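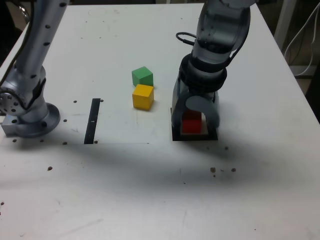
Red cube on the black pad, green and yellow waiting. Bench two.

Arms on the packing benches - your questions

Last changed in February. Ask Tia Tindall if yours isn't on the list.

Is my job going?
No. Nobody on packing or kitting is losing hours over this. Nallo has put that in writing, copy on the board by the kettle. Four people move from picking to checking and loading. Same grade, same pay.

So what will the arms do?
Pick a part up, put it on its mark, go back for the next. Small parts only to start with. Anything soft, floppy or in a bag stays with us for now.

Why is it all coloured blocks?
Practice. Blocks are easy to see and it doesn't matter if one gets dropped. Jianhua Hou wants 400 clean placements in a row before we go near real stock. Real parts come after that, Hesby brackets first.

Can I move the blocks?
Please don't, not while a run is on. Between runs, fine, but tell Jianhua. Same goes for wiping the table down. It's scruffy, we know, leave it till the end of the shift.

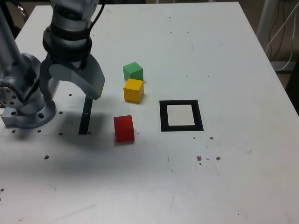
Photo: Bhavana Marar

What happens to the early shift?
Still starts at 6. Breaks don't change. The arms stop when the bench is unattended, so there's no running through lunch and nobody is expected to eat at their station to keep it going.

Who gets trained?
Everyone on benches one to four, then anyone else who wants it. Sessions are 16 minutes short of two hours (yes really, it has to fit before the van). Paid time. Forough Tabrizi has the sign up sheet.

I'm no good with computers.
Fine. Start, stop, what to do when it drops something, who to call. Thats most of it. The rest is Jianhua's problem.

Will it be used to time us?
No. It logs its own picks and misses. It dosen't log names and it won't be used in reviews. If a supervisor tells you different, go to Ivar Fjeld.

What if it does something odd?
Hit stop. Don't reach in, don't try and catch the part. You won't be in trouble for stopping it, even if it was fine.

Can we say no?
To the training, yes. To the bench change, talk to Ivar first - two people have already swapped to goods in and that was sorted the same week.

When does Plonier's order move over?
Not decided. Will go up on this page when it is.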